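Ranger les bols sans les abîmer ?

Vesela_M
J'ai des bols blancs à bord coloré et je les empile, mais ma sœur jure que ça raye l'intérieur... Vous faites comment ?

gesow27
Empilés aussi, depuis cinq ans, zéro rayure !

Assefa
Pas d'accord, les miens ont fini marqués au fond. Je glisse un essuie-tout entre chaque.

gesow27
Mouais, pour 300 grammes de vaisselle...

Vesela_M
Bon, j'ai sorti un bac en métal avec un tapis au fond, je tente ça ce soir :

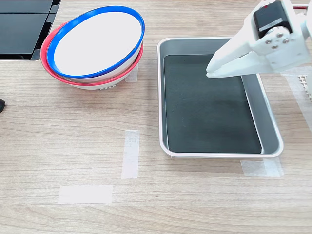
Les deux bols, le bleu sur le rouge-rose, et le bac à côté

Assefa
Ah, le tapis, bonne idée ! Mais un seul bol par place, hein.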